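Gripper swap, part whatever

Quick one because I have to be out the door in a bit and if I don't write it down now I never will.

So the Brondeo jaws came. Finally. I've been on the Skular pair since I started with plates and I've moaned about them plenty on here, go back through the old posts if you want the moaning. Short version: they're fine on blocks, fine on cups, useless on anything with a thin rim. The pads are too slick and the plate swings like a pub sign.

Brondeo set was 89 quid with the mounting plate. Skular was 244. Make of that what you will.

Fitting them: two evenings. Should have been one. The holes on the mounting plate are drilled for the newer Henao wrist and mine is the old one, so two bolts go straight in and the other two need a washer and some swearing. Cable's a bit short as well. If you have the newer wrist ignore all this.

Things I noticed, no order:

Closing force. Brondeo has a proper range in the controller, 0 up to 3,000 in whatever unit they've picked (the manual doesn't say, I looked twice). I'm running plates well under half of that. Above half the fingers start to bow outwards and the plate tips when it lets go.

Noise. Louder. There's a whine on closing that the Skular ones never had. Not a problem for me, might be if you share a room.

Finger width. Wider, and this is the real problem. Getting into a rack between two plates is now really tight. With the Skulars I could be lazy about the angle, now I can't. First plate goes in lovely, by the fourth there's almost no room and the fingers clip the neighbour on the way out.

Grip on the rim though. So much better. I picked up the same plate over and over last night and the swinging has pretty much gone. Would not of believed it from the price.

Cameras next. I've got 2 going, a fixed one looking at the table and a little one at the wrist. The fixed one is what I trust for whether the plate is lined up with the rack. The wrist one is good for the last bit, when the arm is in the way of everything else, but it smears as soon as the arm moves at any speed. I dropped the exposure right down and it helped, then the picture went dark and the controller lost the edges of the rack. Put it back up. Will try a lamp.

Somebody in the comments asked why I don't just get the Zastis camera. Money!! Also it's the weight, the old wrist sags enough already.

Controller settings I've ended up with, for anyone on the same kit: slow approach, slow release, everything in between as fast as you like. Open the fingers only part way when letting go. Full open is what knocks the next plate. Took me ages to spot that and its so obvious now.

Still to do: bowls, the longer cable, and a proper go with the old Skular pads glued onto the Brondeo fingers, which might be the best of both or might be a mess.

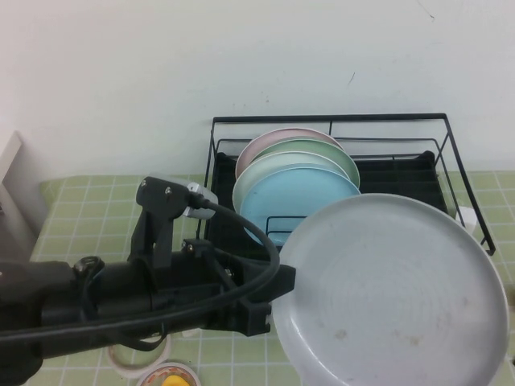 Fixed camera first, then the wrist one: 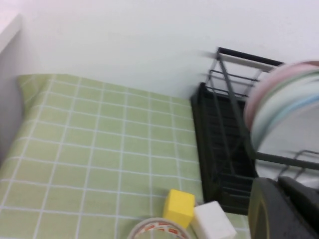 Leeds, July 12, 2022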